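We use cookies to keep this site working and to count visits. Accept | Settings

4. Dilution and Storage of Kitchen Sprays

4.1 What people keep on the counter

The diary entries show that the spray bottle is the main cleaning tool in most of the kitchens in the sample. Of the 1,411 households that returned a full diary, 304 refilled at least one bottle from concentrate during the study period. The rest bought ready-mixed spray and threw the bottle away when it was empty, or kept it for watering plants. Plastic spray bottles of the kind in Figure 3 were by far the most common type in both groups.

Refilling went along with household size and with having a place to store a large jug of concentrate. It did not go along with income once storage space was taken into account. Households in the Nuchit district, where most apartments have a utility balcony, refilled more often than those in Distov, where the cleaning supplies tend to share a cabinet under the sink with the trash.

4.2 Mixing strength

We asked refilling households to mix a bottle the way they usually do and to let us take a small sample. Most mixtures were stronger than the label called for. The usual method was to pour concentrate to a remembered height on the bottle and fill the rest from the tap. People who did this had often learned it on a different bottle, and they kept the same height when the bottle changed. Measuring caps were rarely used. Several participants said the cap was sticky, and one had lost it down the drain.

Weak mixtures were less common and had a different cause. In these homes a half-full bottle was topped up with water to make it last until the next shopping trip - a habit that Wiriya also reports for dish soap.

4.3 Stone surfaces

Marble needs separate treatment. It is mostly calcium carbonate, and acids such as vinegar or citric acid dull the polish by dissolving a thin layer of it. Participants with marble counters generally knew that lemon juice leaves a mark. Fewer knew that the descaling spray they used on the faucet could do the same thing when it dripped. Dull rings were most often found beside the sink and in the spot where a bottle was normally set down, which suggests that liquid running down the outside of the bottle is part of the problem.

A follow-up visit took place around 42 days after the first. By then seven households had moved their descaler off the stone and onto a tray. We did not test whether the rings stopped forming, and polishing between visits would make such a test hard to read.

4.4 Limits

Diaries were kept by one adult per home. Cleaning done by children, guests or paid help is probably missing from them. The December holidays fell inside the diary period and may have raised the amount of spray used.

Comments (3)

Eftychia Bakalis: Did you record bottle volume? The fill-height result would depend on it a lot.

Thanakorn Prasertsri: Yes, it is in the supplement with the sample strengths.

Chaiwat Kamolrat: My counter has two of those rings. Moving the descaler tonight.

Contact the editors | © 2021 Prernus | Back to top
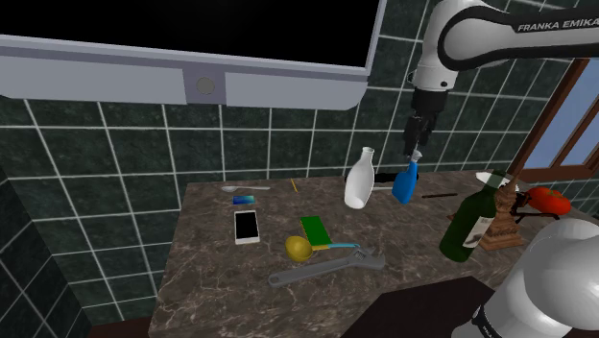
Figure 3. Blue plastic spray bottle over a marble countertop, with dark green wall tile (computer rendering).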